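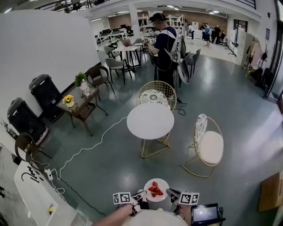

Strawberries, the white tables and the gold chairs, front room on Godley Street.

I said in the last post that I would write up the furniture once it was all in, so this is the furniture post. The floor got its own post and so did the lights. If you are only here for the floor, the short version is that it's gray-green epoxy, it took longer to cure than the installer said it would, and I like the color more than I did on the first day.

The budget for everything that stands on the floor was 2,000 dollars. I spent 2,069. I'll go through where it went, because a couple of people asked and because I had a hard time finding plain numbers when I was planning this.

Most of it went to the gold wire chairs and the white round tables. I bought them from Petari, which is a secondhand dealer that mostly clears out cafes and hotel lobbies. They had the chairs stacked in the back under a tarp. I had gone in for wood. I had a whole plan for wood, with oak stools and a long bench under the window, and I had drawn it out on graph paper. Then I sat in one of the wire chairs while I waited for the man to find me a price on the bench, and the bench turned out to be gone anyway, so I bought wire chairs.

They are lighter than they look. I can pick one up with one hand and move it, and I do that all day. The downside is that a bare wire seat is fine for ten minutes and unpleasant after that, so everything needs a cushion. I got plain white cushions for the seats and a white patterned kind for the backs, from a seller called Nurnon. The patterned ones don't tie on. They just lean there. Every time somebody gets up, the back cushion slides or tips over, and I put it back. I have thought about sewing ties on and have not done it. If you buy these, buy the kind with ties.

The bistro table out in the middle of the floor has a gold wire base that goes with the chairs. It wasn't sold as a set, but it's close enough that people assume it was. The top is white and shows everything. Coffee rings come off with a damp cloth if you get to them the same day. Strawberry juice is worse. I learned that the first week, and now fruit goes on a plate, even if it's only a few strawberries and somebody is going to eat them in the next five minutes.

I should say something about the strawberries, because they've become a regular thing. There's a farm stand on my way in on Wednesday, and I stop if the line is short. I rinse them here, dry them on a dish towel, and put a small pile on one of the little white plates. The plates were a gift and they're the right size. A big bowl looks generous, but people take one to be polite and leave the rest, and by late afternoon the bottom layer is soft. With a small plate they get eaten and I fill it again. I leave the green tops on until the last minute when I'm storing them, and I never wash the whole box at once. That's all I know about strawberries.

Back to the furniture. The cheapest thing I bought is the one I get the most comments on. It's the low side table along the left wall, dark wood with a shelf underneath. It was 55 dollars at Petari and had a ring burned into the top from a pot or a kettle. I sanded it by hand for an evening, didn't get the ring out, oiled it, and put a plant over the spot. The sunflowers went beside the plant. They're yellow, the vase is small, and it's the strongest color on that side of the room. I had been looking at that white wall for weeks, trying to decide between a print and a shelf, and the flowers did enough that I've stopped thinking about it.

The lower shelf of that table was supposed to hold magazines. I don't have any magazines yet.

The dark chairs came with me from my old place. One is bentwood and one has a metal frame, and they don't match each other or anything else. I was going to get rid of them when the gold ones arrived. Then I tried a day with only gold chairs and the room looked like a wedding was about to start. With the dark ones over by the left wall it calmed down. The bentwood one is also the most comfortable seat here, in my opinion, and I have sat in all of them.

Now the cables. I've had one bad idea in this room that I would take back, and it was not putting an outlet in the floor before the epoxy went down. The electrician asked me. I said no, because I thought everything would sit near a wall. So now there's a white cable that runs across the floor from the table to a power strip down by the white cabinet. I picked white to go with the furniture, and on a gray-green floor that was a mistake. It's the first thing I see when I come in. A gray one would have disappeared. The thin black one behind the back chair bothers me less, but it shouldn't be there in a loop like that either.

I've looked at the low rubber cable covers. The good ones are 3 inches wide with a beveled edge, and you can push a cart over them. They also come in yellow and black stripes or in plain black, and I don't want a stripe down the middle of the room. I'll probably end up with the plain black. Until then I tell people to watch the cord.

The white cabinet was the one new item. I won't say much about it. It holds cups, towels, the spare cushion covers and the good scissors. It came flat in a box and the instructions were fine.

Coffee is from Inthanon, the little roaster two doors down. They let me return the bags to be refilled, so there's usually a bag sitting around waiting to go back. I keep meaning to hang a hook for those by the door.

A few things I'd do in a different order if I were starting again:

I'd buy the tables before the chairs. I bought the chairs first and then had to find tables at the right height, and it took three trips.

I'd put furniture pads on the wire legs before setting anything on the epoxy. I put mine on after, and I had a scratch by then. It's small and it's near the door. The pads that stick on don't hold on a thin wire leg. Clear slip-on ones do.

I'd wash the cushion covers once before using them. Mine shrank a little, and the zippers are now a fight.

I'd leave more room in the middle. Round tables take up more floor than the diameter tells you, since people pull their chairs out at an angle and leave them there. I lay everything out straight in the morning and by noon each chair is facing its own way. I used to go around and fix them. Now I only do it at closing, after I've wiped the tables and before I do the floor.

The floor cleans up with warm water and a flat mop. I move the gold chairs onto the wood table side, mop the middle, and then move them back when it's dry. It takes about as long as one side of a record.

Still on the list: the cable cover, the hook for the coffee bags, ties for the back cushions, and something to go on that magazine shelf. The 69 dollars I went over was mostly the second set of cushion covers, which I bought thinking I'd rotate them with the first. They're a slightly different white, so I keep them for when the others are in the wash.

Next post will be the window. I have two quotes on blinds and I don't like either one.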